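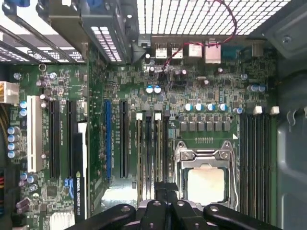

Print this entry
E-mail this entry

26 Apr 2025

Second session with the Pluvley on the arm, and I still don't see what the fuss is. Stijn Michiels swears by it. Stijn also swore by the Van Acker suction cup in December, and that one is in a drawer.

The job is the same as last time. Open workstation tower on the bench, fingers start wide above the board, come down, take hold of a memory stick, set it in a slot, press, let go. The Flunness sheet for the Pluvley says it can do this "with operator-level confidence." I would like to meet the operator.

Ran the old Clultdale fingers first to get a fair number. 127 tries, spread over the morning, and I stopped there when the compressor next door started shaking the bench. The Clultdale pair is ugly and slow but it tells you when it has missed. It stalls, the current goes up, the controller complains. The Pluvley closes on nothing and reports a good grip. It did that 8 times before lunch and every one of them went in the log as a success until I went back and fixed them by hand. So whatever success rate Stijn has been sending around, I'd like to know who checked it.

The fingers are too fat for this anyway. Fine on the end slot. With two banks of memory and the CPU socket sitting between them, the inner slots are another matter, and I had the socket's metal frame standing open today, so I was watching that more than I was watching the stick. Set the lowest approach height a bit higher and lost some reach. Stijn says to tilt the wrist. I tilted the wrist. Now the wrist camera sees mostly capacitors.

About that camera. The view over the board is better than I expected, I'll give it that, even with the light coming through the grille at the back of the case. I could read QUADRO K620 down the edge of the graphics card without touching the focus. But the gripper's own middle hides part of the left-hand memory bank, and that is the bank we keep missing. A camera on the side of the bench would cost us a cable and an afternoon. I've asked twice.

Changed the closing force to 681 on the controller scale, which has no units anywhere in the manual. 600 slipped. At 700 it creaked and I took my hand to the stop button. Somebody should find out what the scale means before we buy a second one. The plan on paper is some 1430 cycles per gripper before we choose. At today's pace I'll be doing this all summer.

Left the Pluvley mounted. Tomorrow: shim the right finger, same slots, no tilt, and I check every grip myself.

Print this entry
E-mail this entry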